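**Palex redundancies: how are the 374 being calculated?**

**tosh_c** — 3 Jul 2020
Palex lodged notice for 374 positions across Colurport and Parsa. Does that figure include labour hire? The letter only says "roles".

**gantryline**
Direct employees only. Labour hire at Parsa finished in two tranches and was never on the headcount.

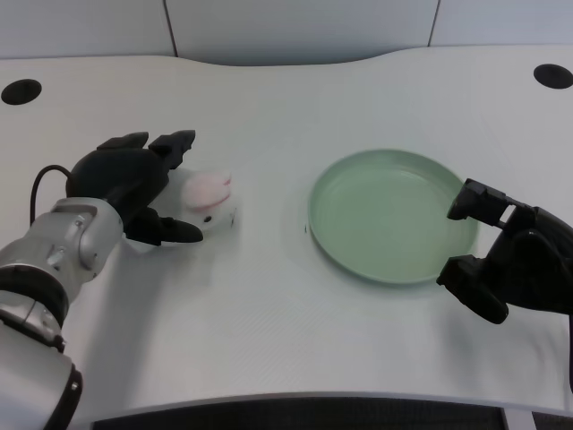

Page 2 of 2

**ferrule50**
Disagree. Xuelian Lu's staff memo counts 50 fixed-term contracts in the total. Those lapse in September regardless, so calling them redundancies inflates the number.

**gantryline**
A lapsed contract isn't a redundancy under our agreement. Check the definitions clause.

**tosh_c**
Checked. It excludes fixed-term, but the memo doesn't — so one of them is wrong. I've emailed Esance payroll for the breakdown by site.
Craig Tosh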